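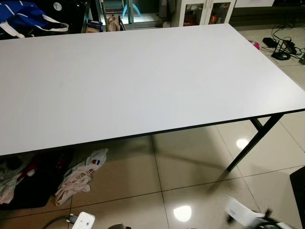 Prado Teaching Group | Clarkesthorpe site | Open positions and calls

CALL FOR PARTICIPANTS: TEACHING BY HAND AND BY REMOTE

Posted 2018-10-01

We are looking for 20 people to spend paid time showing a two-armed robot how to handle clothes, bags and other household things at a white table. You need no background in robotics. We would slightly prefer that you have none, for reasons given further down.

The group has read a lot of claims in the past year that a machine can pick up a chore after being shown it a few times. Some of us have made claims of that sort ourselves. In July we went back over our own results and were not impressed. The robot did well when the garment started where it had started during the teaching, and when the person doing the teaching was one of the three people who built the controls. Change either one and it got a lot worse. So before anyone here writes another paper with the word "easily" in it, we want to see what happens when ordinary people do the teaching.

What you would do

Each participant teaches the same short set of tasks in two ways. In the first, you take hold of the arms and move them through the job yourself. In the second, you sit at the remote station with a pair of hand controllers and a headset, and drive the arms from there. Half of the group starts with one way and half with the other, and you don't get to pick.

The tasks are dull. Pick a garment up off the floor and put it on the table. Lay it flat. Fold it once, then again. Put it in a bag. We chose them because most people have done them thousands of times and have an opinion on how they should be done. Please keep your opinion. If you fold a shirt in a way that annoys the staff, fold it that way.

You will do every task many times over. A full set is 400 recorded attempts per person, counting the failed ones, and the failed ones stay in. It is tiring work, more so in the shoulders than people expect when they are guiding the arms by hand. The headset makes a few people queasy. You can stop at any time, for any reason, and you will be paid for the hours you have done.

What the room is like

It is a working room with a tile floor, and the tile is shiny. The ceiling lights bounce off it, which bothers the robot more than it bothers us. There are power supplies and cables on the floor past the end of the table, along with clothes underneath it. Wear closed shoes with a decent sole and look where you step.

Who can take part

Anyone 18 or over who can sit for an hour and lift both arms to shoulder height. Left-handed people are very welcome, as our July sessions had none. Glasses are fine under the headset. If you have had seizures or get badly motion sick, please tell us, and we can talk about whether the by-hand half alone would suit you.

We will turn away people who have worked with remote-controlled arms before, and anyone now employed by Pumia, who make the controllers and have an interest in how this comes out. Serious video game players can apply, but we will ask about it and write the answer down. There is a theory here that gamers will do better. I don't believe it, and I would like to be shown one way or the other.

Time and pay

Sessions run in half days, and most people will need several to finish a set. The pay is 155 dollars per half day, paid at the end of each visit. There is no bonus for finishing quickly or for tidy folds. We tried a bonus once and all it taught the robot was how people behave when they are in a hurry.

What we record

We record the positions of the arms, the force on the grippers, and video from the robot's cameras. The cameras may catch your hands, your sleeves and now and then your face. Faces are blurred before the recordings leave the building. They will be shared with our partners at Casau and possibly published later. If you don't want your video published, say so on the form and we will keep it in-house. It will not affect whether you are accepted.

What we can't promise

We can't promise that the robot will learn anything from you. You won't leave with a certificate or a job lead. We will send you the results, including the version where remote teaching turns out to be worse than doing it by hand, if that is what we find.

How to apply

Write to Custódio Morais at the Clarkesthorpe front office, or leave a note in the box outside Room 41. Give your name, the half days you could come, which hand you write with, and a line or two on how you fold a T-shirt. No resume, please.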